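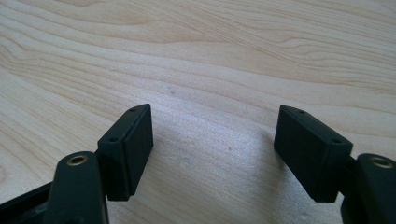
Table top, light wood with a satin sheen. A few pale specks show against the grain.

Care of the light wood tables

The Birkari tables in the Bellgate rooms have now been in daily use since October, and the tops are holding up well. Most of what gets reported as damage is residue: dried cleaner, paper dust, the odd crumb. A speck that moves under a fingernail is dirt. A speck that stays put under a fingernail is a mark in the finish and should go in the log.

Wipe along the grain with a damp microfiber cloth, then dry within 2 minutes. Standing water does more harm than wear, particularly at the rounded corners and at the rim of the cable hole, where it can get under the surface. Flellarix concentrate is diluted 10 ml to the liter. A stronger mix leaves a film that shows up as gray streaks under side light.
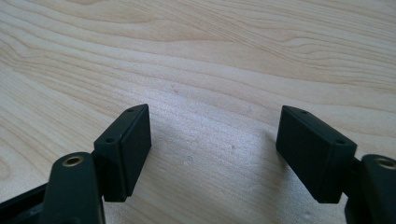
Grain detail. Faint marks are easiest to find where the light catches the surface.

Inspect with the ceiling lights on and your head low, looking across the top toward the light. Shadow from anything standing on the table will hide fine scratches, so check from both sides before signing off.

Sponges are the main risk to the finish. The scouring layer is for the sink and for metal parts only and must not touch a table top, wet or dry. 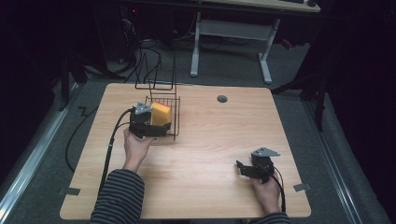 Sponges go upright in the wire basket, which lets air reach both faces – one left flat on the wood holds water against the finish for hours. Lift the basket by its handle when moving it. Wire dragged across a satin surface leaves parallel scratches that take roughly 35 minutes to polish out.

Replacement sponges are on the Trevaskis order, due 20th February, in packs of seven.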